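10 March 2024

# Flirnstead's old jerseys are coming home, and you can bid on one

If you grew up in Flirnstead you probably have one of these in a drawer somewhere. I know I do! The town club is putting its old game shirts up for sale, and after the turnout at the clubhouse this weekend I think it's going to be a much bigger deal than anyone planned for.

The short version: 207 shirts have come in so far, going back to the seasons when we still played on the gravel field behind the Skuris bakery. All of them will be sold in September, on the first home weekend of the season, and the money goes to new lights for the practice field. The old lights have been dying one by one since before my kids were born. Last fall the under-twelves finished a game with car headlights pointed at the goal, which they thought was the best night of their lives and which their parents liked a lot less.

The call for shirts went out in January with a note on the club board and a few lines in the Mäkelä hardware store window. I figured it would bring in maybe a couple of boxes. Then people started driving over from two towns away with bags on the passenger seat. One family brought in shirts from three generations, all washed and ironed, and stayed for coffee until the lights went off.
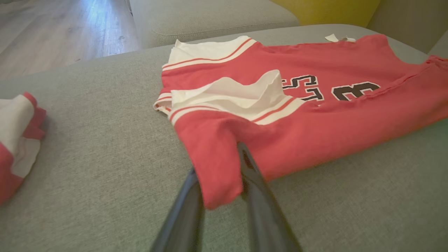
Do you have to have played for the club to donate a shirt or to bid on one? Anyone can do either, and the only rule is that the shirt has to be a real club shirt that was worn in a game, so no fan shop copies.

Bidding starts at 30 dollars for most of the shirts. The ones from the cup year start at 90, and I expect those to go fast (I've already heard two grown men at the bakery arguing over the goalkeeper's shirt, and neither of them has seen it yet). Kids' sizes will be on a separate table at a flat price, no bidding, so the little ones can pick one out and wear it to the game the same afternoon.

There was some grumbling about selling them at all. A few of the older players would like to see the whole lot stay together in a glass case, and I get it - I got a little choked up myself when I saw a shirt from my first season. So the club has worked out a deal: 29 shirts will be held back for a display in the hallway, at least one from every season they can cover. The rest get sold. I think that's fair. A shirt in a box under the stairs isn't doing much for anybody, and I'd love to see the stands full of them again.

The sorting is slow going, I'll say that much. Numbers got reused year after year, the cut changed whenever the club changed suppliers, and half the shirts came in without a note saying when they were worn. If you can help put a year on them, old team photos are very welcome. Bring them by the clubhouse and they'll be scanned while you wait, so you can take the originals right back home with you.

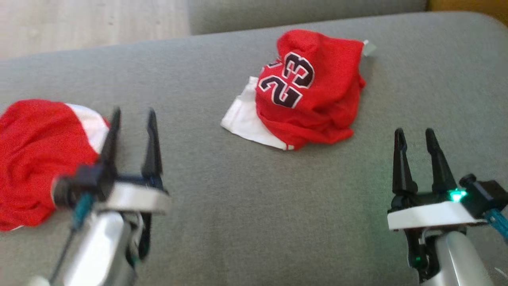 *Club red and white, with black numbers edged in white.*

Flikov, the print shop on the square, is making a small booklet to go with the sale, with a page for each season and room for stories. They want those stories in writing, and they don't have to be long. Mine is about losing a shoe in the mud in the second half and playing on in one sock, and I got it down to half a page, so you can too.

A few practical things before I go. Shirts can be dropped off at the clubhouse on practice evenings until the end of school. Please wash them first (please!) but don't try to fix loose numbers or torn seams, and don't iron over the print. Put a slip of paper in the bag with your name, your phone number and the season if you know it. If you want your shirt considered for the hallway display, write that on the slip too.

The full list of shirts will go up on the club board in the last week of August, and there will be a copy at the bakery counter next to the register.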